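Walking to work, month two

So I've been walking to work since February and I have Opinions now.

I live 2 miles from the office, which sounds like nothing until you're doing it in sleet with a laptop on your back. I used to drive it. Nine minutes if I hit the light by Buzatu (the bakery, the one with the green awning), and then another ten circling for parking and swearing. My monthly spot went up to 90 bucks and that was the push I needed, plus my doctor had been making little faces at my chart for a while.

First thing I learned: my shoes were wrong. I started in my old Zelletti sneakers, which I love, and which have no grip left whatsoever. By the second week I had a blister on my heel the size of a quarter and was walking like a pirate. I got a pair of plain ugly lace-ups half a size bigger and thick socks, and that was the end of the blisters. I leave nicer shoes in my desk drawer. Everyone at work has seen me in my socks by now and life goes on!

Second thing: leave at 7:40, not 7:50. At 7:50 you hit the middle school crowd on Plarus Street and you'll be stuck behind six kids and a tuba case the whole way up the hill.

I do the first half with a podcast and the second half with nothing in my ears, and the second half is when I think of everything I forgot to do. I've started keeping a scrap of paper in my coat pocket for it. Tuesday's scrap says "dentist, cat litter, call Mom re: chairs." I did call Mom. We're still not settled on the chairs.

My phone says my best day was 2,761 steps before I even sat down at my desk, but it also thinks I live in the river, so who knows. I've mostly quit looking.

The walk home is harder. I'm hungry, it's uphill at the start, and the bus goes right past me with all its nice warm lights on. I've caved twice. Both times I got home grumpier than when I walk, and I can't explain that one. 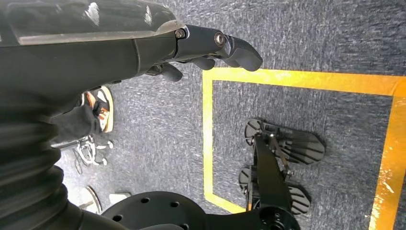 Luminița Stoica wrote in to say I should quit fighting the hill and cut through the cemetery instead, it's flatter and the gates stay open until dusk, and she's been going that way for years with a stroller. I tried it last night. It's longer, but so quiet, and there's a bench halfway if you want to retie a shoe or just sit there for a minute feeling sorry for yourself.

Next up is figuring out rain pants. If you have a pair that doesn't swish, please tell me what they are.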